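Frequently Asked Questions – Ramutstead Residential Plots

Updated Monday, May 4, 2026

We receive many similar questions from buyers, so we collected the answers on one page. Please read them before you visit the office. If your question is missing, write to Nassoro Swai at the sales desk.

Where is Ramutstead?

Ramutstead lies on the east side of Drirthorpe, between the old grain road and the river. From the Drirthorpe bus station you drive 22 minutes when the traffic is normal. From Tronthorpe the way is longer, and we advise to take the ring road and not the center.

How many plots are in the scheme?

There are 708 plots in total. In the first phase 304 of them were opened for sale, and this phase is Block North and Block Mill. The other blocks will be opened when the sewer line is finished. We can't take a deposit for a plot which is not yet open, also if you are already an owner in the first phase.

What is the difference between Block North and Block Mill?

Block North has bigger plots and wider streets. It is near to the main gate and to the place for the primary school. Block Mill is lower, closer to the river, and its plots are smaller. Some corner plots in Block Mill have an irregular shape, so please ask for the drawing of your exact plot and not only for the block map.

Is there a flood risk in Block Mill?

The whole block was raised before the streets were laid, and the drain along the river side is complete. We still ask every buyer to read the soil report. You can have it on paper at the office or by email. For a house with a basement you need a separate approval from the town engineer.

Can I pay in installments?

Yes. You pay a booking fee of $4000, and the rest is divided in quarterly payments according to the plan which you choose. The booking fee is part of the price, it is not added to it. If you cancel in the first 22 days, the fee comes back to the same account from which it was paid. After this time we keep a part of it, as it is written in section two of the contract.

What documents should I bring?

Bring your identity card or passport, one recent photo and a proof of address. If you buy together with another person, both of you must sign in the office. A relative can sign for you only with a power of attorney made by a notary – a simple letter is not enough.

Which facilities are ready now?

The main gate, the water tower, the small mosque, the chapel and the community house are ready. The park in Block North has its paths and trees, but the playground is still under construction. The clinic has a building and no staff until August.

What can residents do in the community house?

The community house has one hall and two smaller rooms. Residents use them for family events, for language lessons and for games in the evening. The hall must be reserved in advance at the gate office. The smaller rooms are free of charge and you only write your name in the book. 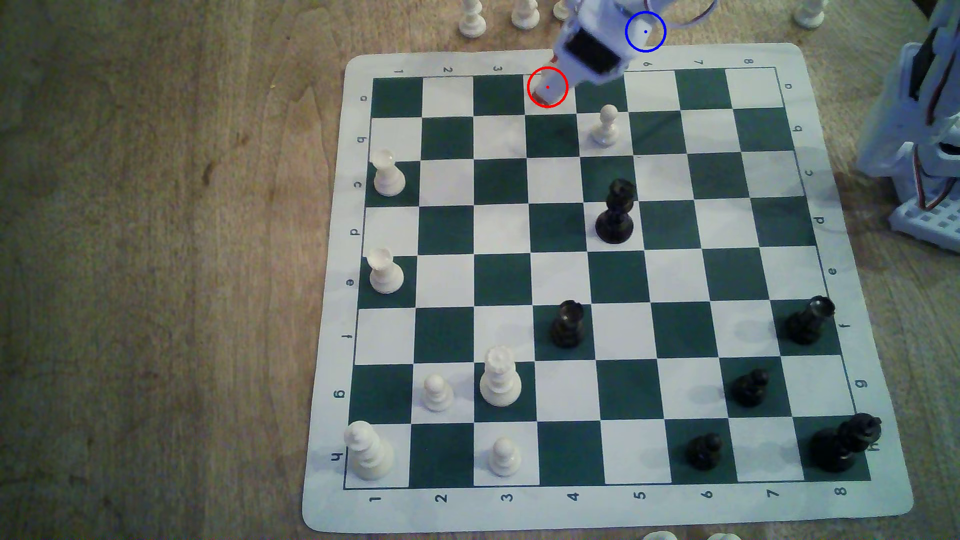 Chess pieces on a green and white roll-up mat.

Who supplies electricity and water?

Electricity comes from the town network, and each plot has its own connection point at the street side. Water comes from the tower. The meters are installed by Ezeani, our contractor for utilities, after you show the building permit. Please don't connect a pump directly to the main pipe. It lowers the pressure for the whole street.

When must I begin to build?

There is no fixed date for beginning. But once you have the building permit, the outside walls and the roof should be finished in two years. If you need more time, you can apply for one extension. Owners who don't build must keep the plot clean and cut the grass.

Can I sell my plot before it is fully paid?

It is possible with our written agreement. The new buyer takes over your payment plan and signs a new contract. Both parties come to the office on the same day, and there is a transfer fee, which we tell you when you apply.

How can I visit the site?

The site is open every day except public holidays. Please call one day before, so that somebody can walk with you and show the corner stones of the plot. Wear closed shoes – some streets in Block Mill have only gravel for now.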